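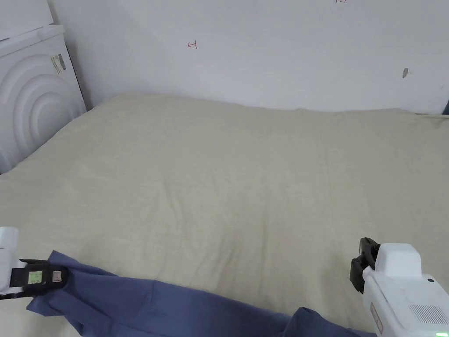
Fig. 19. Sheet on the mattress, with shallow wrinkles.

Section 4: Making up the bed with your Follico sheet

By now your sheet should have had its first wash (see Section 3), and we can get on with the pleasant part. Please don't worry if it looks a little rumpled at first. Soft cotton does crease, and the shallow wrinkles you see in Fig. 19 are the sort you can chase away with the flat of your hand.

1. Find the care label, which is sewn into one of the short ends, and lay that end at the foot of the bed.

2. Begin with the two corners against the wall. They are the awkward ones, so do lean across and get them done while your arms are fresh! Tuck each one well down under the mattress.

3. Come back to the near side and draw the sheet towards you, gently and evenly, then fit the last two corners.

4. Look along the wall. If the cloth has bunched up into a small mound, as it has on the right in Fig. 19, lift that corner of the mattress a little and pull the spare cloth down behind it.

5. Smooth from the middle outwards with both hands, finishing with any ridges that run off at a slant.

Note: If your room is a snug one, with furniture or an appliance standing right beside the bed, slide your hand down the gap with the palm towards the mattress. Rhonda Petrenko in our sewing room does hers with a wooden spoon, and very neatly too.

Caution: Never tug at the elastic itself. Take hold of the cloth above it, or the stitching may give way.

Spare elastic is sold separately under part number 695. For pillowcases, please turn to Section 5.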